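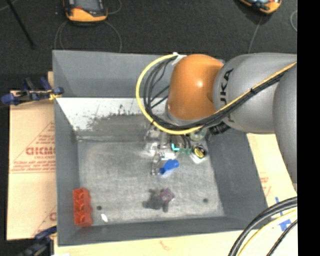
Bin cell - what to buy before December

4 min read

Search this notebook

Went over the cell with Barnabás Bognár at 9:30 to settle the order list. Budget left is $902.

Bin: floor is scuffed all over and the back panel is worse. Wollitz wants $86 for the same size in gray. Buying one, keeping the old one for parts that scratch.

Clamps: two on the left side are fine. Want 4 more so we can fix the bin without taping anything down.

Cable dressing: yellow cable and the black bundle make a wide loop by the orange joint. Namar sells a sleeve kit for $200. Barnabás would sooner buy ties and spend the money on spare fingers - I agree, but get the quote anyway.

Gripper fingers: Jayasinghe has not answered. Ask again, and ask for lead time in writing.

Second arm stays off the list until Clenum sends a real price.

Contact the lab | © Bin Cell Notebook | Back to top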